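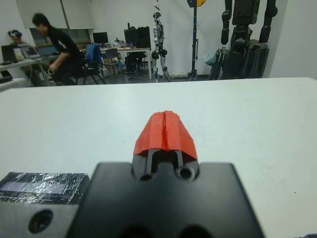
According to Jade Poirier, a rule that operators cannot repeat from memory should be cut. We kept 8 of the 18 drafted.

Print | E-mail
Category: Robotics / Safety and Good Practice

4.2 Fingertip covers
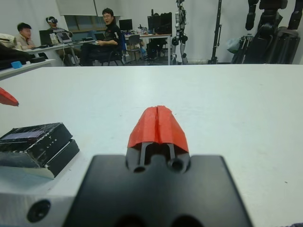

Covers are checked before each session and again after 30 grasps. A torn cover ends the session.

Figure 3. Gripper with both fingers open and covers fitted.
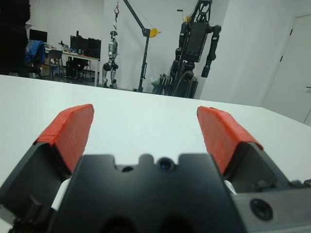

The same rule applies at Celmont, where the log holds 1257 checks.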